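Service Robotics, handout 6: reviewing a room-tidying package
May 25, 2019

Bring this to the session, we go through it from the top. Product under review is the Hestow room package — two-arm robot, floor pickup software, one year of support. Sold to small hotels and serviced apartments. Read the vendor sheet first, the price page can wait.

What is being sold
Litter pickup from open floor, drop into a bin. Thats the core of it. Bed making is listed as "planned", so leave it out of your score. Monthly fee is 700 per robot, support included, spare fingers not included (check the small print on page 19).

What to look at in a pickup task
Finding the item. Crumpled wrappers change shape every time, so a match against a stored picture won't get you far.
Grasp. Thin, light stuff on carpet. Fingers have to get under or pinch a fold.
Carry and release. Where is the bin, how wide is the opening, does a bag liner get in the way.
Two arms — one can stay at the bin while the other picks. Ask if the software really plans both together or just takes turns.

Work in a bedroom, then: one gripper by the lined wastebasket, the other holding a crumpled tan piece just over the carpet, a red wrapper still on the floor. Think about the order of moves and how far each arm has to travel.

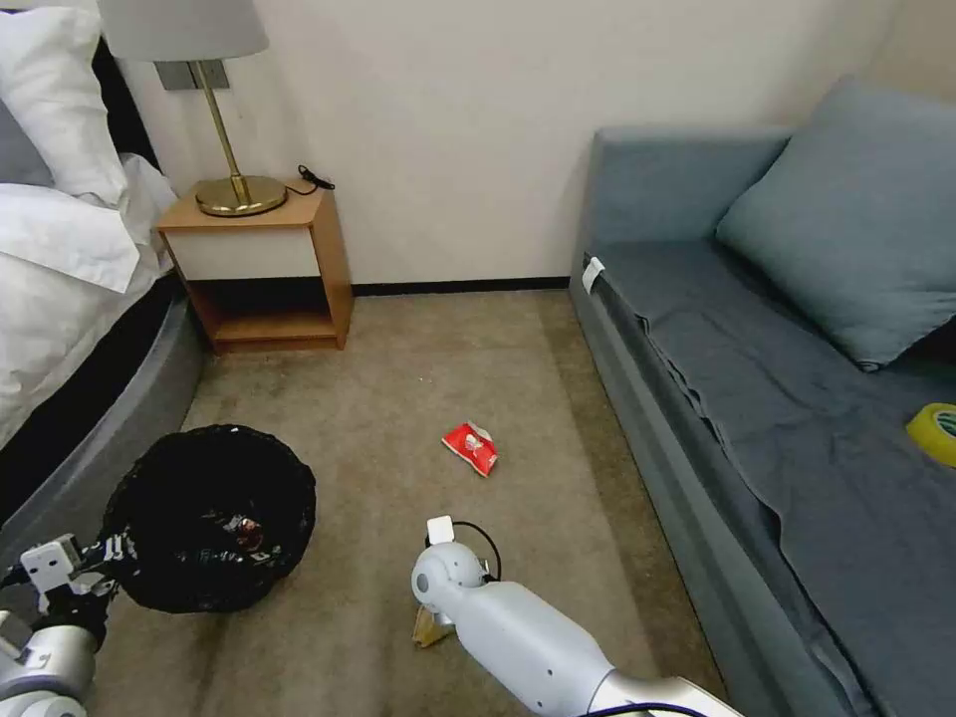

Nguyen asked whether a hotel would be better off with a cheap floor vacuum plus the usual cleaning staff, and said the Hestow sheet never compares the two. Fair point, put it in your report. The Priltmont offer does have a comparison table but only for corridors and lobbies, so not much help for rooms.

For the report
Use the Prurnska scoring form, 26 points total. Give pickup and release seperate scores. A dropped item counts as a miss even if the robot gets it on the second try. Note every time a person steps in.

Two pages max. Drafts back in September, bring a printed copy.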